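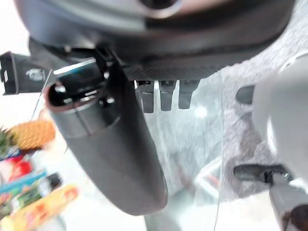 **Plivero glass-topped table**
Sold by Umport. Item group: low tables and serving.

The Plivero is a low table with a clear, rounded oval top on a black frame. It's made for living rooms, waiting areas and small showrooms where a solid top would make the floor look crowded. You see the carpet or floorboards straight through it, so it takes up less of the room to the eye than it does on the plan.

The frame curves under the glass and is joined by one straight crossbar. The top rests on the frame on clear pads and can be lifted off for moving. Lifting takes two people. The frame can be carried by one.

## Top

The standard top is plain clear glass. The Ferkance top is the same glass with a printed decoration: an orange line that loops along one side and short lines of white characters. The print runs close to the rim on that side and leaves the rest of the glass clear. Turn the top before you set it down if you want the orange line to face the sofa or the door. It can go either way on the frame.
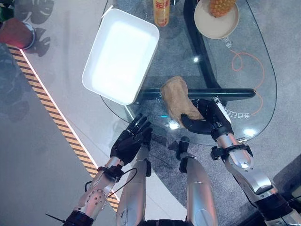 *Ferkance top. The curved black frame and straight crossbar show through the glass.*

Bright overhead lamps will reflect in the glass. If the table is going under a ceiling light, try it in place before you put the rug down for good. Moving it a foot or so to one side is often enough.

## Size and price

| | |
|---|---|
| Height | 18 in |
| Top | Clear glass, rounded oval |
| Frame | Black, curved, one crossbar |
| Top choices | Plain or Ferkance |
| Price, table with either top | $655 |
| Guarantee | 2 years on frame and pads |

The guarantee doesn't cover chips to the glass edge or scratches to the print. Replacement tops are ordered separately. Have your order number ready, and say which top you have.

## Tray

The Kocsis tray is sold on its own or added to a table order. It's white, with raised sides, a wide rim and rounded corners, and measures 17 inches on its longer side. People use it for fruit, mail, keys, or work gloves that would otherwise end up in the middle of the table. It leaves plenty of glass free for a plate and a bottle.
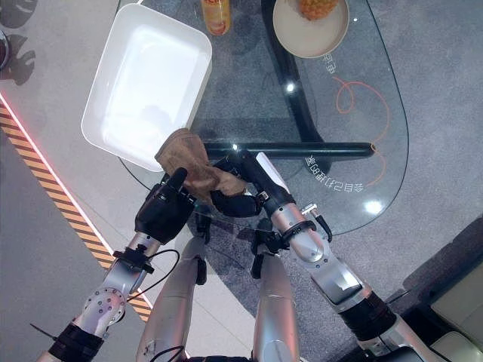
*White tray on the clear top, with a bottle and a round beige plate nearby.*

Plate, bottle and fruit not included.

## Putting it together

The frame arrives in two parts with the crossbar packed between them. Bolts and a hex key are in the small box. Tighten the bolts by hand first, stand the frame on the floor where the table will go, then finish with the key. Set the pads on the frame and lower the top from both ends.

On thick carpet, check again after a week and tighten anything that has moved.

## Cleaning

Wipe the glass with a damp cloth and dry it with a second one. Glass cleaner is fine on the plain top. On the Ferkance top, keep cleaner off the printed areas and use water only. Don't use scouring pads on either. Put a mat under hot pans.

## Delivery

Tables ship in two cartons, glass and frame, and both come on the same truck. Open the glass carton while the driver is there and note any damage on the slip. A tray added to the order travels in the frame carton.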